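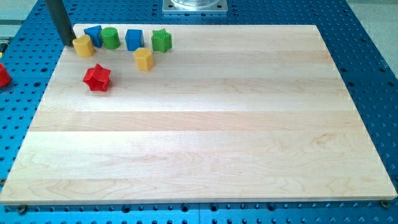
Seven hundred goes at a toddler's toy

Reading time: 2 minutes

Milan Mulder has a degree in mechanical engineering and spends his afternoons moving a red star. He does it from a chair, with a pair of handles in his lap, and a robot arm across the room copies him with the faint reluctance of a teenager asked to lay the table.

The firm is Plokalby, and the job is called teaching. Each time Milan steers the arm to a block, closes the fingers and carries it off, the movement is saved as one demonstration. The target for June is 700. When I visited he had reached 691, and had the look of a man who could see the pub from the motorway.

The blocks are the sort you post through holes at the age of two: a heart, stars, a hexagon, a cylinder. They are scattered on a pale maple board on a blue table full of holes, and after every go somebody has to scatter them again. Scattering is harder than it sounds. Samira Akl, who runs the sessions, keeps catching people being tidy.

"If you always put the heart on the left, it learns that hearts live on the left," she said. "Then you move it and the arm goes and picks up nothing, very confidently."

She let me try. I took the handles, aimed for the green star and pushed the yellow hexagon a good way across the board. My second attempt was slower and no better. Samira kept neither. A new operator's first 50 usually go in the bin, she told me, and Adom Kpodo, now the quickest of them, lost his first 50 and another 17 besides.

Milan took the handles back and did it in one go, looking at his phone for part of it.

Contact the magazine | © Anano | Back to top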